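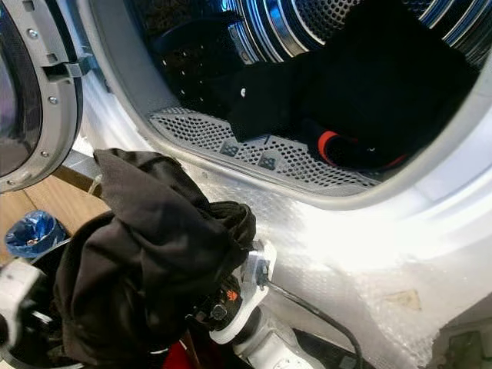 Nultside Community Learning Centre
Running a Home, Session 3: The Dark Load, from Dryer to Drawer
Handout to keep

Welcome back, everyone, and thank you to those of you who brought in your own washing last time. It made for a much livelier evening than my tea towels ever would have. This session is given over entirely to darks, which I know sounds like a narrow subject, but black and navy clothes are the ones people grumble to me about most. They fade, they pick up every bit of fluff in the house, and the socks are a misery to match. You'll find the notes below follow the order we work in, with a few bits added that I always run out of time for.

1. What goes in together

By a dark load I mean black, navy, charcoal, deep brown and the darker greens. Most people are happy with that much and then get stuck on the odds and ends, such as a black sock with a bright band at the toe or the top. My rule is to go by the main colour of the thing. If it's mostly black and has been through the wash a few times, in it goes. A new red item is another matter, and I'd wash it by itself twice before I let it anywhere near company — even dark company, if there are pale stripes anywhere in the load.

Turn jeans and printed tops inside out. Do up zips. Empty the pockets, and I mean put your hand right down to the bottom seam, as one tissue in a load of blacks will keep you busy with the clothes brush for the rest of the evening.

2. Drying

A dryer drum wants room in it. If the clothes are pressed up against the top when you shut the door, take out a third and do it as a second load. Darks do well on a medium or low setting, and they'd rather come out a touch early than be baked. Thick waistbands and the toes of socks are the last places to dry, so feel those before you decide.

The lint filter should be cleared before every load. On many front loaders it sits at the lower lip of the opening, right where you'd lean over it to reach in. Lift it out, open it if it opens, and peel the fluff off with dry fingers. If water beads on the mesh when you run it under the tap, it has a film on it, and a soft brush with a drop of dish soap will see to that. Let it dry fully before it goes back. Your own manual may have more to say about it, so please do have a read.

3. Emptying the drum

Now, this is the part people rush. The usual way is to throw both arms around the lot, haul it out and carry it down the hall, dropping a sock every few steps. I'd ask you to try it one piece at a time, just for a week, and see how you get on. Put your basket directly under the door, let the drum come to a full stop, and start with whatever is nearest the front. Give each piece one good shake as it comes out. Big things like trousers and jumpers go over the side of the basket, and small things go in the bottom.

Socks like to hide. They cling to the back wall of the drum, they climb inside trouser legs and they curl up along the front edge under the lip. When you think the drum is empty, turn it by hand once, all the way around, and look again. 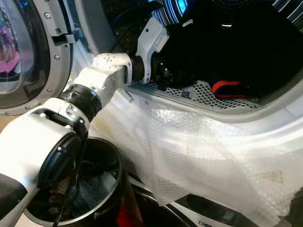
Can striped things go in with the darks?
It depends on the pale part of the stripe. A blue-and-white top that has been washed many times will usually be fine with older blacks in cold water, but keep it away from anything new and dark, and take it out promptly so that it isn't sitting damp against the rest.

4. Sorting on the table

We use the long table in Room 13 for this, and you can do the same on a bed or a clean bench. Make your piles by what the thing is and leave the question of who owns it until afterwards. Tops in one pile, bottoms in another, underthings in a third, and every sock in a heap by itself at the end nearest the window. I do press the point about the window. Black, navy and dark brown all look alike under a yellow bulb, and I have gone to a family lunch in one of each — well, one navy and one brown, and my sister noticed before I had my coat off.

Fold the big pieces first. They clear the table quickly and cheer you up, and then you've got space for the fiddly work.

5. Pairing dark socks

Lay them flat, all facing the same way. Don't try to match them in your hand. Look for these things, in whatever order suits you:

Colour, in daylight, with brown pulled out first as it's the easiest to mistake for black
Any band or stripe, and whether it's at the toe, the heel or the cuff
Length of the leg
The knit, ribbed or plain
How worn the heel is

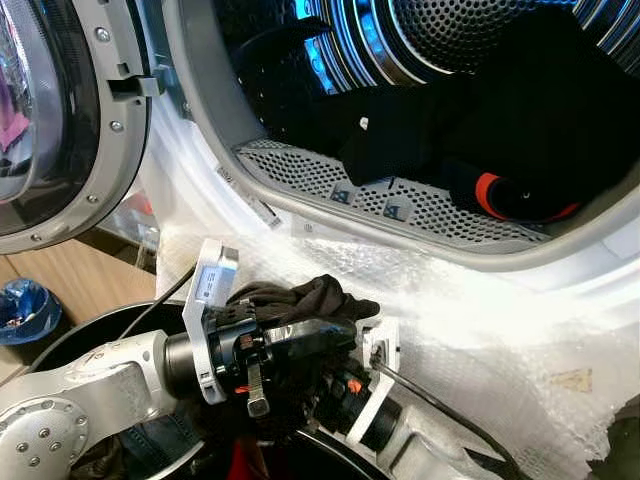
Once the ones with a coloured band are paired off, you're left with the plain ones, and for those the heel is the best guide. Two socks bought together tend to wear together. If the heels look like strangers, they probably are. Put the leftovers in a small bag on the laundry door and check it after the next load. I give a single sock until the end of the month and then it becomes a duster.

If you're buying new, buy several pairs the same. I know it's dull. A household of plain black socks in one style hardly needs pairing at all, and the ones with a bright band can be kept for telling one person's from another's.

6. To try at home before we meet again

Do one dark load following sections 1 to 5. Set a timer for 20 minutes when the dryer stops and see how far you get with emptying, sorting and folding. Please don't race. Jot down where you got held up, and whether you had any single socks, and bring your notes along with one garment that has lost its colour. We'll be looking at fading and what can be done for it, which is a bit more than you might think and a bit less than the bottles promise.

Tea and biscuits as usual. If you've borrowed a mesh bag from the cupboard, could you pop it back in the basket by the door, please, as the July group went home with nearly all of them.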